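Veining (stone)

Veining is the pattern of lines and bands that runs through marble and some other building stones. It is one of the main things buyers look at when choosing stone for floors, counters and wall panels, and it has a large effect on price.

Marble forms when limestone is changed by heat and pressure underground. Pure limestone gives a nearly white stone. Clay, sand, iron oxides and other material in the original rock produce gray, green, yellow or brown lines. White veins are often calcite that filled cracks at a later stage.

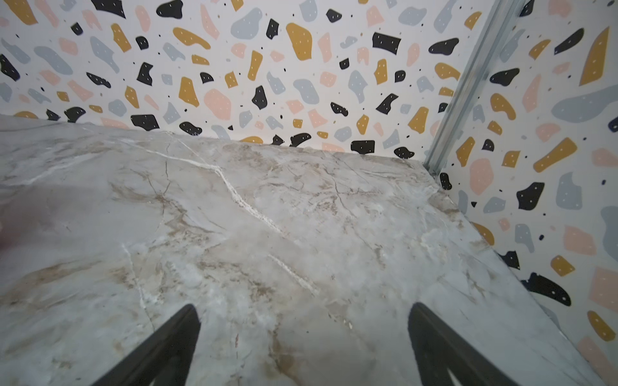
Quarry workers usually read the veining before a block is cut. A block sawn across the bedding shows long, fairly straight lines and is sold as vein cut. One sawn parallel to the bedding shows a cloudier pattern, known as cross cut or fleuri cut. Neighboring slabs can be opened like the pages of a book so that their veins mirror each other -- a method called book matching.

Some veins are weak points. Slabs with open veins may be filled with resin and backed with mesh before polishing.

Imitation

Painted copies of veined stone are known from ancient Roman walls. Later decorators drew veins with feathers and fine brushes over a wet glaze. Printed laminates and porcelain tiles now carry similar patterns, though the same print may repeat from one piece to the next.

See also: Marbling, Scagliola, Terrazzo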